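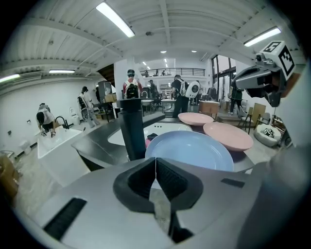 Guvdale家居展厅本月对洗涤台与洗脸台合并布置区作了一次布局复核，内容包括台面两侧的放置余量、盆体间距、龙头位置和台面前缘的处理方式。复核由展厅运营方Vellonar的技术部门牵头，台面加工方Kauppinen派员参加。区内现有的深灰色弧形台面上嵌有白色水槽，浅蓝色大盘斜放在台面前缘，粉色盘子放在更靠后的位置；台面左侧另设一只白色长方形洗脸盆，盆后缘装黑色弯管龙头，再往里靠白墙处是坐便器。厨房类洗涤与卫浴类洗漱的用水点排得如此之近，在小户型方案中并不少见，但两类台盆的操作动作差别较大，通用一套尺寸往往不能兼顾。复核意见已经形成初稿，主要修改集中在放置余量和台面边缘两项。

放置余量指水槽外沿到台面边缘之间可以平放器具的净宽。初稿规定，合并布置区的水槽，主操作侧净宽不小于400毫米，次操作侧净宽不小于300毫米。测量从水槽开口的外沿起算，止于台面直线段的末端；台面带弧形的，止于弧线起点，弧线以外的部分不计入净宽。此前展厅内部资料采用的算法是量到台面最外点，弧形台面因此会得到偏大的数值，标注尺寸与可用尺寸不符。按新算法重新标注后，部分弧形台面的说明牌需要更换，直边台面不受影响。

技术部门在说明中写道，弧形外缘便于通行，对狭窄过道尤其有利，代价是盘碟类圆形器具在弧段上缺少完整的支承面。一只直径较大的平盘，盘底的圈足如果有一段落在台面以外，盘体便会向外侧倾斜，手从水槽一侧伸出时容易碰到翘起的一边。说明建议，采用弧形台面的用户在确定水槽开孔位置时，应先用自己最大的一只盘子在台面纸样上试放，盘子圈足须全部落在直线段以内，再画开孔线。纸样由加工方按原尺寸提供，不另收费。

关于盆体间距，初稿没有给出统一数值，只规定两处用水点的使用者同时站位时，肘部活动范围不得重叠。洗脸盆使用时人体前倾，双手下探，占用的前方空间较深；洗涤水槽使用时身体较直，左右移动较多，占用的是横向空间。两者并排时，如果洗脸盆前的站位恰好压在洗涤台通往置物区的路线上，就要把其中一处转向，或把置物区移到另一侧。现场图纸上须画出两个站位，不能只画盆体轮廓。

复核还涉及坐便器与洗涤台之间的视线和距离问题。展厅为方便参观者比较，把各类洁具集中在同一开敞空间内，中间不设隔断。Vellonar方面表示，这种陈列方式不代表推荐的入户做法，住宅中洗涤餐具的区域与坐便器之间应有实墙或到顶隔断，并应分别设置排水支管和存水弯。今后说明牌上会增加一行文字，提示参观者不要照搬展区的平面关系。 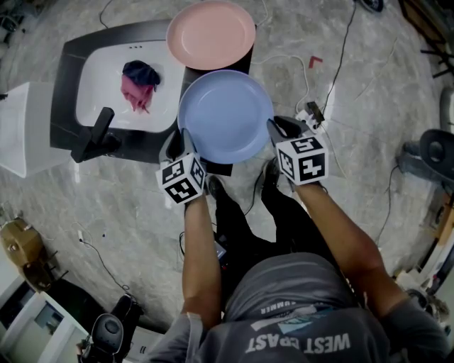 文／Naima Morsy　2019/6/21

在嵌入式水槽一项，初稿对盆内与台面的分工提出了要求。深色台面上，浅蓝色盘子的边缘压着粉色盘子的一部分，旁边白色长方形盆内放着一团揉皱的布，布面上为深藏青色，下为粉色。盘子相互叠压时，接触点集中在边沿，盘底又不在同一平面上，釉面容易在移动中擦伤。初稿因此建议，清洗前后的餐具分两处放置，叠放时按口径由大到小自下而上排列，圈足对正，不作错位搭接；抹布类织物不宜长时间留在盆底，以免盖住排水口，造成积水。织物的晾挂位置应在方案阶段确定，可设在柜门内侧或水槽侧板上，不占用前述的净宽。

龙头方面，展区采用的是黑色龙头。Kauppinen的加工说明指出，深色龙头与白色盆体对比明显，水垢痕迹也更容易看出，硬水地区应提醒用户每次用后擦干。加工说明同时提到，龙头安装在哪一侧，要在开孔前由用户书面确认。安装在靠人一侧时，取放大件餐具需要越过出水管；安装在远离人一侧时，手柄操作距离加长，儿童和坐姿使用者不便。两种做法均可，但出水点都应落在盆底排水口附近，水流不得直接冲到盆壁，否则溅水会沿台面向外扩散。

白色盆体的边沿设有三个小排水孔。初稿对这一类孔的表述作了统一，要求图纸和说明牌使用同一名称，并注明孔的下沿标高。验收时应堵住盆底排水口，注水至孔的下沿以上，观察水位是否继续上升，同时检查柜内接头是否有渗漏。试水完成后，用干纸沿各接头擦拭一遍，纸上无水迹为合格。小孔周围容易积存皂垢，可用软毛刷清理，不使用钢丝类工具。

台面开孔的边缘处理是这次修改较多的部分。原有做法是在盆体翻边下打一道密封胶，外观整洁，后期更换盆体时却要将胶层全部割开，深色台面的上表面容易留下划痕。初稿改为两道处理：第一道在开孔的切割面上作封闭，使板材断面不与水接触；第二道在翻边与台面之间打胶，胶缝宽度应均匀，转角处不得断开。胶的颜色随盆体，不随台面。加工方解释，随盆体取色时，胶缝老化后的色差较易发现，便于确定更换时间。打胶后到初次使用之间的等待时间，按所用胶的产品说明执行，初稿不另作规定。

地面为灰色大理石纹砖，砖缝不明显。初稿就用水点周边的地面提出两点要求，一是洗涤台与洗脸台前方的地面应向排水方向找坡，坡向在铺砖前以墨线标出；二是用水点前的站立范围内不得有横过的明线，电源线和信号线应沿墙或沿柜脚敷设，确需跨越的部分加盖压线槽。展区地面目前有几根散放的黑色和白色线缆，其中一根黑色线缆斜向通往一只黑白两色的小接线盒，按第二点要求应列入整理范围。接线盒一类部件不得直接放在用水点前的地面上，安装高度和防护要求由电气人员另行确定。

台面附近的座椅也在复核范围之内。初稿要求，带脚轮或可旋转的座椅，其转动范围的外沿与台面边缘之间应留出一人侧身通过的宽度，椅子不得停放在洗涤台的主操作侧。对需要坐姿洗涤的用户，台下应整体留空，排水管改为贴后墙走管，热水管加包覆层，避免膝部接触。坐姿台面的高度须按使用者本人测量，不沿用站姿台面的标准高度。

柜体部分只作了文字上的调整。与台面相邻的白色柜体或设备，柜顶如与台面不在同一高度，交接处应设收口条，收口条上沿不得高于较低的一侧，以免擦拭时挡水。柜门打开后不得碰到龙头手柄，抽屉拉出后不得占用洗脸盆前的站位。上述内容在以往图纸中分散于各页，修改后集中列在平面图的右侧。

餐具的存放由Jolline提供补充资料。资料以盘类为主，按平盘、深盘和汤碗分别列出立放与叠放时所需的净高和净深，并说明沥水架不应架设在水槽正上方的全部范围内，至少要留出一侧供大盘倾斜进出。该资料没有写入复核初稿正文，拟作为附页，供设计人员选用沥水架和抽屉分隔时查对。附页的单位与正文一致，均为毫米，不再保留旧资料中的混合标注。

对已经下单但尚未加工的台面，Kauppinen称将逐单联系用户，重新确认开孔位置和龙头方位，确认单一式两份，图纸版本号须与纸样一致。用户选择维持原图的，在确认单上注明即可，不影响排产。已经安装完毕的台面不在此次调整之列；如用户对放置余量有疑问，可向展厅索取新的测量说明，自行复测后再决定是否加装翻板。翻板应装在次操作侧，支撑件固定于墙体或柜体侧板，不得仅靠台面边缘承重。

初稿目前在展厅服务台提供查阅，书面意见可当场提交，也可随图纸寄送技术部门。意见应写明台面形状、水槽开孔尺寸和墙体位置，有条件的请附手绘平面图。涉及承重墙、燃气管线和主排水立管移位的问题，技术部门不作答复，用户应向所在楼宇的管理单位查询。定稿后，展区说明牌与图纸同时更换，旧版图纸停止发放。

分享 547　评论 59　收藏　打印

联系我们｜投稿须知｜版权所有，未经许可不得转载｜返回顶部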